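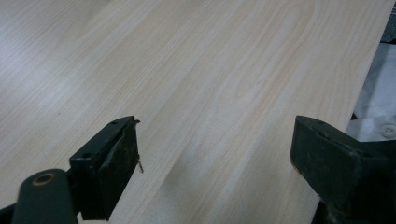 A board with a pale wood-grain surface, with white buttoned fabric beside it.

Clothing repair room gets new work surfaces

The clothing repair room on Grewal Street reopened on 11th March with light-colored work surfaces and longer evening hours. It had been closed for two weeks while the old tables were taken out.

Neelam Dixit runs the room and asked for a pale finish. The old tops were dark brown, and people sewing navy or black clothes kept losing pins and thread against them. Several tops had also started to splinter and were snagging knitwear.

The boards came from Drollum, a furniture supplier in Borna. The bill was $1,583, paid out of repair fees and a sale of mended coats held last September.

"You can lay a shirt flat and see what needs doing," said Geert Segers, who teaches the beginners' class. "Before, I was carrying a lamp from table to table."

Shirts make up most of the work. Missing buttons, worn collars and split side seams are all taken in at the front desk, and most items are ready in six days. Visitors can also do their own mending. Thread and plain white buttons are free, but zippers have to be paid for.

The beginners' class now has 32 people signed up and will be split between two evenings. Karine Bergeron will teach the second group, starting with buttons and hems. Irons should not be used directly on the new surfaces. Pressing pads are kept on the shelf by the sink.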